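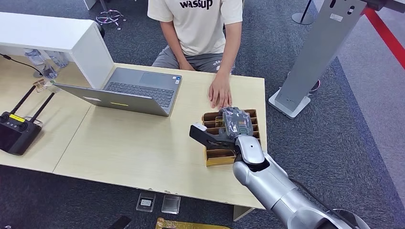 Janeiro, 14h20. Troca dos dedos da garra: saem os Gajewski curtos, entram os pretos compridos da Trisance. Mesmo controlador, mesma trajetória, força limitada a 16 N. O teste é colocar peças embaladas nas células do organizador de papelão. O plástico transparente da embalagem é o que mais atrapalha: com a garra parada sobre a grade, a câmera da cabeça perde o contorno da peça cinza e o estimador devolve duas poses. O dedo preto ainda avança por cima do canto da caixa e tapa parte das células.

Curtos: 200 ciclos, 16 falhas, quase todas por escorregamento da embalagem.
Compridos: 200 ciclos, 8 falhas. Escorrega menos, mas bate nas divisórias ao abrir. Papelão fino, cede e não volta. Reduzir a abertura na soltura.

Latência do controlador Mudside sem alteração, laço a 1000 Hz. Não mexi nos ganhos.

Roya Mirzaei pede para repetir com a embalagem fosca antes de culpar a câmera. De acordo. Falta também recalibrar a ferramenta: o offset em Z ainda é o dos dedos curtos, corrigido à mão no script.

Pendente: log da segunda série na pasta Lullness, nome do arquivo sem acento.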